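Lurstead Site — Cell 3 Walkdown Checklist
Palletizing cell, infeed side and guarding
Date: 2018-10-04
Inspected by: Siobhán McGrath
Second pair of eyes: Wenjie Luo
Status: Passed with comments

Mark each line OK, FIX or N/A. Comments are welcome, and long ones are fine with me.

SECTION A. Before you open the gate

A1. Cell stopped from the panel, not from the E-stop. OK
A2. Main isolator off, padlock on, key in your own pocket. OK
A3. Air dumped, gauge reads zero. OK
Comment: The new dump valve is a joy. It used to take ages to bleed down and now it's over before you've put the padlock on. Great job by Aidan Hayes on the fitting.
A4. Tag filled in with name and phone extension. FIX
Comment: Tag was there but the extension was an old one. Corrected on the spot.

SECTION B. Guarding and stops

B1. Fence panels tight, no missing clips. OK
B2. Gate switch drops the drives when the gate opens. OK
B3. Light curtain trips with the test rod at top, middle and bottom. OK
Comment: Wenjie ran this one twice and it tripped cleanly both times. The bottom beam had been fussy since the floor wash in spring, so I was really pleased to see it behave.
B4. All E-stops pressed and reset one at a time. OK
B5. E-stop labels readable from the walkway. FIX
Comment: The one by the infeed has faded almost to nothing. Nuala Ó Riain has the replacements.

SECTION C. The arm

C1. No oil at joints 1 to 6. OK
Comment: Light film at joint 2, wiped off. Look again at the next walkdown and note it here even if it's dry.
C2. Dress pack free to move through full travel, no rubbing. FIX
Comment: Rubbing on the outer sleeve behind the elbow. We moved the clamp back 22 mm and jogged the arm slowly through the whole pallet pattern — what a difference! Sleeve still needs changing in November.
C3. Base bolts match the paint marks. OK
C4. Home position lines up with the scribe marks. OK
C5. Backup saved after any change to points. OK

SECTION D. Gripper

D1. Cups soft, no splits. FIX
Comment: Two cups swapped. Cycle counter was at 2,000 since the last change, so they're wearing faster than I'd like. I suspect the rough cartons from Givgate, and Maeve Horgan is going to keep a few worn cups so we can compare them.
D2. Vacuum reaches 73 percent on the test plate and holds. OK
D3. Filter bowl clean. OK
D4. Mounting screws torqued and marked. OK
Comment: Please use the yellow paint pen. Red is for the base bolts and I love being able to tell them apart from the gate.

SECTION E. Spares and loose gear

E1. Spare cups, filters and one sleeve in stock. FIX
Comment: No sleeve. Ordered through Đoàn along with a box of cups.
E2. Small parts bagged and labeled with the cell number.

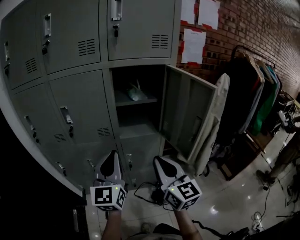 FIX
Comment: Bags are fine, labels are patchy. A bag with no label gets treated as scrap, and good fittings have gone that way before.
E3. Personal items kept outside the fence. OK
E4. Test rod and test plate back on their hooks. OK

SECTION F. Closing up

F1. Tools counted out of the cell. OK
F2. Everybody out, gate shut, padlocks off by their owners. OK
F3. First pallet run at slow speed with someone at the panel. OK
Comment: Lovely pallet. Square on all four corners, and quieter at the elbow than I've heard it all year.
F4. Copy of this sheet sent to Cilstead. OK

Still open: B5 labels, C2 sleeve, E1 stock, E2 labeling.

Signed: S. McGrath, W. Luo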